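The Last Four Screws
Can a machine put furniture together yet? On the shop floor, partly. In the spare bedroom, no.
By Nikola Borkowska
Oct 24, 2019

Flat-pack assembly makes a good test of household automation. The parts are rigid, the dimensions are published, and the instructions are complete enough for a tired adult. Laundry has none of these properties. If robots are going to do chores, a small side table should come early on the list.

At Onik, a contract assembly firm, the question is commercial. The company fits legs, rails and shelves for three furniture brands, and most of that labor is insertion: a peg into a hole, a post into a cup, a panel into a groove. Thérèse Pelletier, who runs process engineering there, has spent two years trying to hand the insertions to machines.

"Picking up the leg was finished a long time ago," she says. "I have a slide about picking up the leg. I don't show it anymore."
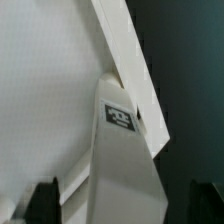

The difficulty starts at contact. An arm moving through open air can be a couple of millimeters off and no one cares. The same error at the rim of a socket puts the edge of the part against the edge of the hole, and pushing harder makes it worse. A person corrects by feel, rocking the part until it drops. An arm under pure position control has no equivalent. It reaches the commanded point or it faults.

There are two usual fixes. One is compliance, in the controller or in the fingers, so that the part is allowed to shift as it goes in. The other is better knowledge of where everything is. Research setups often get that knowledge from fiducial markers, square printed tags whose position and tilt a camera can work out from a single view. Tags are cheap and they work. They are also a concession, as no side table ships with them.
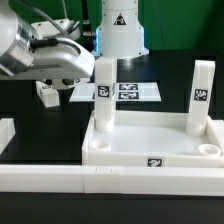 Pelletier's own figures show where things stand. In September her team ran a post-and-socket job on the Portela line, 339 insertions with the tags in place. The arms needed human help on 14. With the tags removed and position taken from the part's shape alone, she stopped the run early and would not give me the number. White parts under even light have few features to lock onto, and a square post looks the same from four sides.

Speed is the other gap. An experienced assembler at Onik seats a post in 4 seconds, including reaching for it. The robot's time depends on how long it searches at the rim, and the spread matters more to a line planner than the average does.

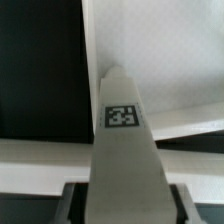
A tagged gripper finger against the white parts of a test setup.

Fusano, which sells assembly cells to appliance makers, avoids the problem by fixturing. Every part arrives in a molded nest, and the arm never has to look. That is sound engineering and it pays back at volume. It does nothing for a home, where the parts arrive in a carton and get spread across a rug.

Jovau has announced a domestic assembly service built around a two-arm cart. The company's demonstration table had its dowels glued in beforehand. A spokesman told me the dowel step is "on the roadmap" and declined to say where.

Pelletier expects untagged insertion to be routine in factories well before it is of any use to a household. Her line will keep the tags through next year, along with one person per shift to clear faults — the same person who used to fit the legs.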